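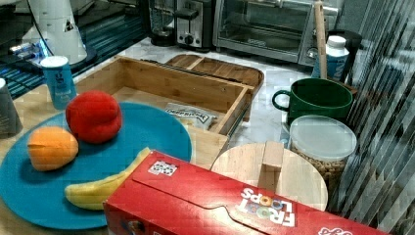

Forum > Manipulation > Methods and results

Thread: clutter split results, wrist view only vs wrist + fixed. numbers inside

plindusik_dev
Posted 5 March 2026

ok finally got the kitchen clutter runs done. short version, then I have to go teach.

Task: language-prompted pick from a messy counter, put it on the plate or take it off the plate. Mix of play fruit, packets, boxes, mugs, canisters. Policy trained on 3,000 demos, all teleop. 6 counter layouts, 31 trials per layout per condition.

Condition A: wrist view only
Condition B: wrist + one fixed view over the counter

B wins on 5 of the layouts. Not by a lot on the easy ones. Where it really pulls ahead is when something is lying across something else, like a cereal box over the end of the banana. A goes for the middle of the visible part, B seems to grab closer to where the whole banana is. Same grasp code underneath, same gripper.

The layout where A won is the one with the most clear plastic. No idea why yet.

Full table when I get it out of the notebook.

jarkness
Reply 1

nice. question, how are you scoring a pick where it moves the box first and then gets the banana? success or no?

plindusik_dev
Reply 2

success if the target ends up where the prompt said and nothing leaves the counter. Box is allowed to slide. I know people hate that.

jarkness
Reply 3

I do hate that lol. Half of your gap could be B shoving stuff harder. You'd want a seperate count for "touched a non-target object". Otherwise "better at occlusion" is a big claim for what might be "more willing to bulldoze".

J. Mridha
Reply 4

Jamila Mridha here, I ran the January version of this on our arm. We did score contact. Wrist only touched MORE non-target stuff, mostly on the way in, mug handles especially. So I don't buy the bulldoze theory. But our counter was tidier and we had no flat boxes in the foreground, so take it for what it is.

Also please please report which fruit. Our banana was miles easier than anything round. Fuzzy round ones stick to the finger pads on release and then you get a "failed place" that has nothing to do with vision.

plindusik_dev
Reply 5

Yes!! the red one. It came up with the gripper a bunch of times. I counted those as fails for both conditions, so it should wash out? Will split by object anyway.

hettiarachchi
Reply 6

It does not wash out if B gets to the release step more often. Then B eats more sticky fails than A and your gap is too small, not too big. Report reach, grasp, lift, place as four stages. Takes ten minutes if you logged the gripper state.

plindusik_dev
Reply 7

logged, yes. ok good point. doing it tonight

orkavia_lab
Reply 8

Going to be the grump. One fixed view position? Trained and tested with the same mount? Then B may just be learning the counter. Toaster is always there, coffee maker is always there, plate is at the front left, go. Move the mount a hand width and see what's left of the win.

jarkness
Reply 9

^ this. Or keep the mount and shift the appliances.

plindusik_dev
Reply 10

Appliances stay put in all of them, guilty. Plate moves, trays move, small stuff gets reshuffled every trial from a printed list. Mount was the same for train and test.

In my defense real kitchens also have a toaster that stays put

orkavia_lab
Reply 11

Sure, but then write "in a known kitchen" in the title. Fine result, smaller result.

J. Mridha
Reply 12

Disagree a bit with Orkavia. If it was only memorizing the room, the win would be spread evenly over the layouts. He says it's bunched up on the overlap cases. That smells like real use of the second view. Mount shift test is still worth doing, just don't toss the finding before it's run.

hettiarachchi
Reply 13

Bunched by eye or bunched by a test? 31 trials is thin once you cut it by overlap.

plindusik_dev
Reply 14

by eye :( mostly from rewatching the fails

On the clear plastic thing, my guess is the fixed view gets glare off the canister and the marble and the policy trusts it too much. Wrist view is close enough that it doesn't matter. Could try dropping out the fixed view on random training steps, anyone done that?

J. Mridha
Reply 15

We did, helped. Don't go too high with it or you've trained condition A with extra steps. Start low, and keep the drop for the whole episode, not per step. Per step made ours twitchy near the grasp.

jarkness
Reply 16

per episode also worked better for me, fwiw. different task tho, drawers

plindusik_dev
Reply 17

ok list for the rerun:
stage split (reach / grasp / lift / place)
non-target contact count
per object table, fuzzy fruit on its own line
mount shifted, no retraining
fixed view dropout, whole episode

Mount shift goes first, no training needed. Appliances I'll move if there's time, the coffee maker is a pain to re-route.

orkavia_lab
Reply 18

Good list. Post the mount numbers even if they're ugly.

plindusik_dev
Reply 19

will do. gotta run, class is starting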